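Laundry basket

A laundry basket is an open container for holding and carrying clothes before or after washing. It differs from a hamper, which is usually taller, has a lid, and stays in one spot.

Construction

Early baskets were woven from willow or split wood. Most household baskets are now molded plastic, rectangular or oval, with a handle at each end. Holes in the walls and bottom let air through and reduce weight. Some have a rim with a woven texture, in imitation of the older kind.

The Witell works in Fledbridge made willow baskets until it closed. Its last order book, kept by Irja Huttunen, lists 1,394 baskets, 27 of them with lids.

Use

Clothes are sorted by color and fabric. Sports jerseys are often washed apart from other items, turned inside out to protect the lettering. Garments left on benches and chairs are commonly gathered up before a load is started.

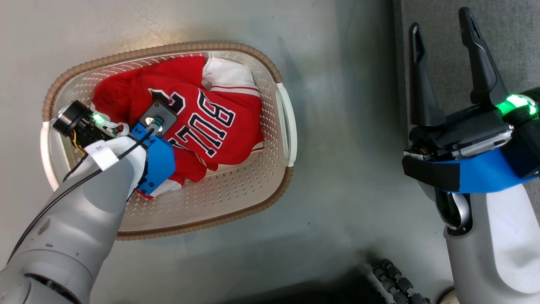
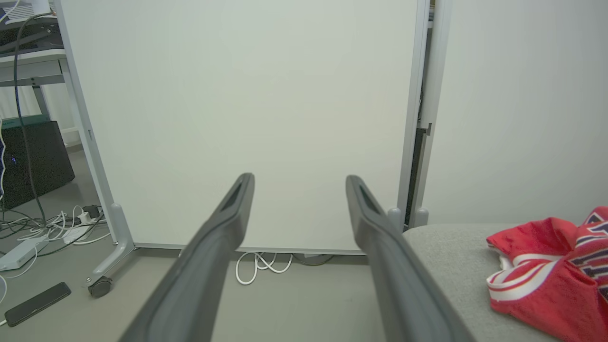 Red jersey in a plastic basket (first picture); red garment on an upholstered bench (second picture).

Baskets with solid walls hold damp longer and are better suited to dry items. Folding models with soft sides appeared later and take up less storage space.

See also: Clothes hamper, Clothesline, Basket weaving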